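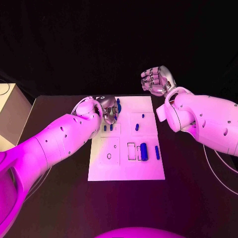
1/ Cindalholm en deux jours, le fil promis

Bon, vous êtes plusieurs à m'avoir demandé mes adresses en message privé, alors je mets tout ici. On y était en mars avec Lihua, hors saison, et franchement j'ai adoré (sauf le vent).

2/ Y aller

Depuis Flekau, c'est le ferry. Il met presque 20 minutes et on achète son billet à bord, par carte uniquement. Mettez-vous à gauche à l'aller, on longe toutes les petites maisons de pêcheurs !

3/ Dormir

On a pris une chambre chez Gu, la pension jaune derrière le port. Petit déj énorme, escalier redoutable avec une valise. Demandez le 5, il donne sur l'eau — le 2 donne sur les poubelles, je le sais parce qu'on a commencé par là. 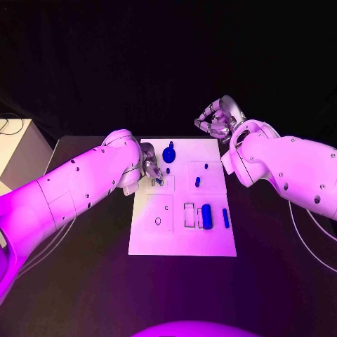

Xuelian Zou
Je voyage lentement et je mange beaucoup

4/ Marcher

Le tour de l'île fait 11 km, tout plat sauf la montée au phare. On l'a fait en une matinée avec plein de pauses. Prenez de l'eau et un truc à grignoter, le kiosque de la pointe nord était fermé. Et des vraies chaussures, le sentier côté ouest est une éponge.

5/ Manger

La soupe de poisson du Skarkora, point. On y est retournées le lendemain midi, aucune honte. Ils la servent avec un pain noir un peu sucré dont je rêve encore. Réservez le soir, la salle est minuscule. 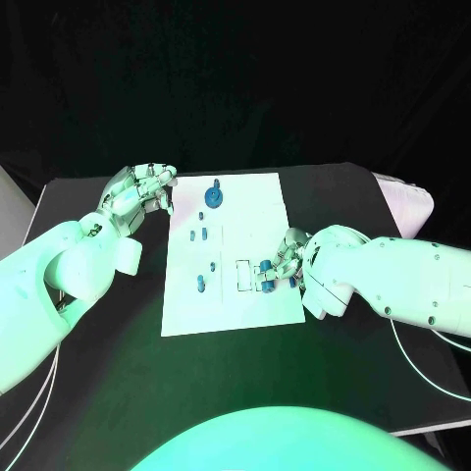
6/ Ce que je zapperais

Le petit train touristique. Cher, lent, et il s'arrête à des endroits où on va très bien à pied. Par contre la chapelle en haut du village, oui oui oui, surtout en fin de journée.

7/ Le retour

Attention au dernier bateau, il part plus tôt le dimanche hors saison et l'affichage au port n'est pas à jour. Demandez au bar d'en face, ils savent tout. Si vous avez des questions sur le camping, voyez plutôt avec Tumelo, il y a planté sa tente l'été dernier.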